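Home | Who We Are | Join In | Past Projects | Contact

Call for Participants: Letters, Lists and Leftovers
The Famia Household Writing Project

Do you have a drawer full of old grocery lists? A shoebox of notes your mother left on the kitchen counter? A recipe card with somebody's phone number scribbled up the side? If so, we would dearly love to hear from you, and please don't throw anything out before you've read to the bottom of this page!

Famia is a small project that collects and studies the everyday writing people do at home. We mean the plain stuff, the kind that gets stuck to a refrigerator door and forgotten there until the magnet gives out. Over the past few years we have gathered 1,389 pieces from 97 households, and we have loved every one of them, including the long and rather heated exchange between two sisters about a borrowed casserole dish that ran to eleven notes on the backs of envelopes. (They are still speaking. We asked.)

We are now looking for new households to join us for the next round, which begins in August. You can live in a house, an apartment, a trailer, a dorm or on a boat, and you can live by yourself or with nine other people. You don't need good handwriting or good spelling, and you certainly don't need to think of yourself as a writer. Some of our favorite contributors told us on the phone that they never wrote anything down, and then mailed us a fat envelope a month later.

What taking part involves

First, we ask you to go looking for older material, anything from before you signed up. This might be one note or it might be a whole box. Please send it just as you find it, stains and all, and don't flatten it with an iron, as one kind soul did with a stack of her grandfather's seed orders. We scan everything and mail it back to you within six weeks, packed between boards. If you would rather not let the originals out of the house – and we understand that very well – you can make your own copies at home or at the library and send us those. 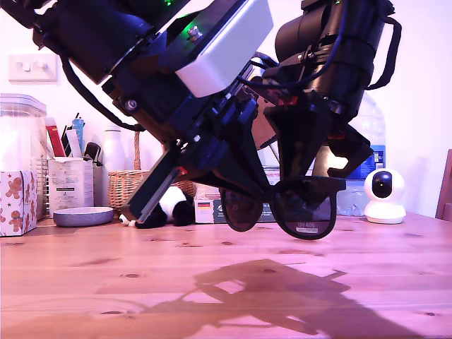
Second, we ask you to keep what gets written in your home for 2 weeks. Put a basket or a bowl somewhere handy and drop things in as you finish with them: lists, reminders, the note for the babysitter, the score from a card game, whatever comes along. Try not to tidy it up or write more than you normally would. If it's a slow fortnight and you end up with three scraps, then three scraps is what we want to see.

Third, there is a conversation, by phone or in person, which usually takes an hour or a bit more if we get to chatting. Loretta Whitfield does most of these herself. She will ask who wrote what, what the abbreviations mean, and whether anyone really went out and bought the things on the list. You are welcome to have the whole family on the line, and children often remember the best details.

Who can apply

Anyone aged 18 or over can sign a household up. Children may contribute notes and drawings with a parent's or guardian's written permission, and the form for that comes in the welcome packet. We welcome writing in any language. We are especially short of material from people who share a home with roommates, from people who work nights and leave notes for someone on a different schedule, and from anyone with papers older than the 1960s.

You may leave the project whenever you like, and you won't have to give a reason. Names, addresses and phone numbers are covered before anything is shown to the public, and you can mark any piece "keep private" and it will stay that way.

What you get

We pay postage both ways. Each household receives a small thank-you payment by check once the conversation is done, along with a printed booklet of the round. The last booklet, Plemora, had 572 pieces in it and a very fine section on messages left for plumbers. We still have copies, so do ask for one if you'd like to see what you are getting into. There is also a potluck supper for everyone who can get to us, held in the Malinowski Room, second floor, with an elevator at the side entrance.

How to apply

Send us a letter or an email telling us a little about your home, who lives there, and what sort of things get written down in it. A single page is plenty, though we have never minded two. Tell us the best time of day to call. Applications must reach us by 2018-12-31, and we will write back to everyone, including those we can't fit in this time.

If you are unsure whether your papers are "interesting enough," please send them in anyway. Loretta has never yet turned away a grocery list, and she would be happy to talk it over with you first.

We use cookies to remember your settings on this site. By continuing to browse you accept their use. OK | Learn more

Contact Famia | Copyright Famia Household Writing Project | Back to top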